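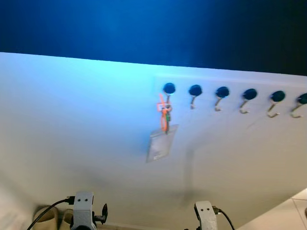 August 6, 2020

Day 11 of the sourdough. Freya Mapplebeck swore the starter would double overnight, and it did, then kept going across the counter toward the toaster. I've named it Gwynne. The loaf came out of the oven with the heft of a paving stone and a similar crumb. Ate two slices anyway, with butter, out of spite.

Nuwan called at lunch to say his is "very open and airy." Good for Nuwan. Fed Gwynne again before bed. Need more flour, and possibly a saw.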